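The quota was 1,000 demonstrations by the end of March, and Evie Mapplebeck had done 900 of them.

She worked in the unit Gerkano leased behind the tile shop in Hulme, on the side that didn't get the afternoon sun. The job was to hold the gripper by its handle, reach out, close the trigger, pick something up and put it somewhere else. The camera on top recorded what the fingers did. At night the recordings went to Vorkus, where they were fed to an arm she had never seen.

Mugs had taken a fortnight. Cutlery was worse. Now it was bowls, and the instruction sheet for bowls was a single line: take by the rim, tilt, set down.

Her mum rang at ten past eight, while she was wiping the fingers with a cloth.

"Are you still teaching that thing to do the dishes?"

"Only to pick them up, Mum."

"Your father never learned that either."

Evie put the phone on the shelf and started. The first few went badly. She came in too flat and the bowl slid along the table before the fingers had hold of it. She marked those as failed and went again. You were meant to keep your wrist quiet. Bedo, who had trained her, used to say that the arm would copy a flinch as faithfully as it copied anything else, and that somewhere in Vorkus there was a machine that sniffed before it lifted a cup on account of him.

She slowed down. One finger inside, one finger outside, squeeze until the trigger stopped giving, then tip. 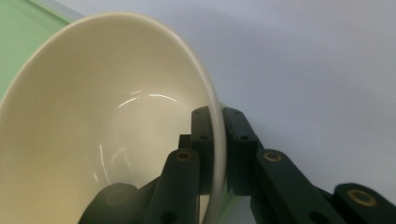
*Rim grasp, cream bowl. Kept.*

By lunch she had 12 good ones in a row. She ate her sandwich on the back step and caught herself holding it by the edge, thumb on one side and two fingers on the other, elbow out. She changed her grip and finished it.

In the afternoon a message came from Vorkus with a video attached. She watched it on the office computer with the sound off. A grey arm on a bench came down over a bowl, stopped, and waited. It moved a little to the left. Then it closed on the rim and tilted the bowl toward itself, slowly, the way you would if you were checking whether there was anything left in it.

Evie played it again. It was the pause she recognised. She did it every time, just before closing, and had never put it there on purpose. Her nan used to do it with the good plates.

She wrote back, "Looks fine. Do you want me to take the pause out?"

The answer came while she was putting her jacket on. "What pause?"

She thought about explaining it. Then she shut the computer down, plugged the gripper in to charge and washed her own cup in the sink.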